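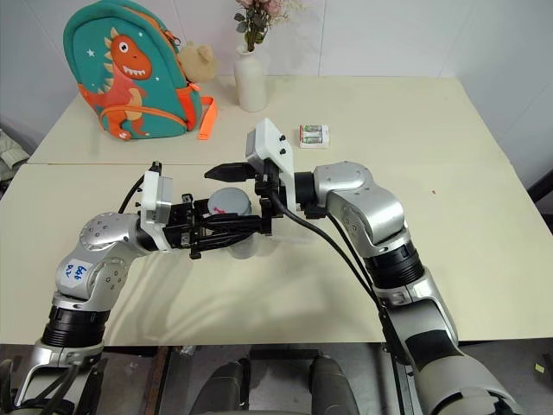
Re: Who do we want up front next season?

4 min read

> Has anyone got a view on the Clarau forward everybody keeps linking us with? I saw him once, on a stream that froze every few minutes, and he looked slow to me. We already have two guys who can't run. I'd rather we put the money into a left back and gave the kids a go up top. Also, is the Kassab deal dead or just sleeping?

Oh, I have a view! I've been waiting for somebody to ask.

I've watched 17 of his games now, most of them start to finish, and I'd drive to Clarau and carry his bags myself. Slow, yes, I'll give you that over 40 yards. Over the first four he's a nightmare. Watch what he does when the winger gets his head up - he takes one step toward the near post, the center back goes with him, and then he's standing all alone at the penalty spot wondering what took the ball so long. He did it twice against Brekia in the same half and they had the best defense in the league at the time.

The other thing I love is how he plays with his back to goal. We spent all of last season hitting long balls at people who didn't want them. This guy wants them! He takes it on the chest, leans into whoever is behind him, and lays it off first time, usually to the right side. That would suit our midfield down to the ground. I kept groaning last year when we'd win the ball, clear it, and have it straight back on top of us five seconds later.

On the left back, I agree we need one, but I don't think it's one or the other. The Droddale paper had our budget as enough for two signings if the backup goalkeeper goes out on loan, and that was before the cup money. I know the paper gets half of these wrong (they had us signing the Brekia captain three summers in a row) so take it for what it's worth.

As for the kids, I'm all for it, and I was at the youth game in March when they scored six. But that was in front of 103 people on a bowling green of a pitch. Throwing one of them in as the only striker on opening day is a lot to ask. Let them come on for the last half hour with a big man next to them who takes the kicks. I think they'd learn more that way and they'd get goals out of it too.

Kassab: sleeping, as far as I can tell. They want the whole fee up front and we want to pay it in 4 parts, and neither side has moved since the window opened. I liked him a lot at first and I've cooled on it. He's a good finisher but he drifts out wide and then there's no one in the box, and we had plenty of that already.

One more thing in favor of the Clarau man - he's done this at a small ground. Their last home gate was 1201, which is not far off ours on a wet night, and he was still chasing a lost cause into the corner in the 88th minute with the game won. Our end is going to adore him.

If anyone wants the list of games I watched, with the minutes marked for the good bits, write to me off list and I'll send it over. Start with the second Brekia game. And skip the first half of the one against Kassab's lot, it was foggy and you can't see a thing.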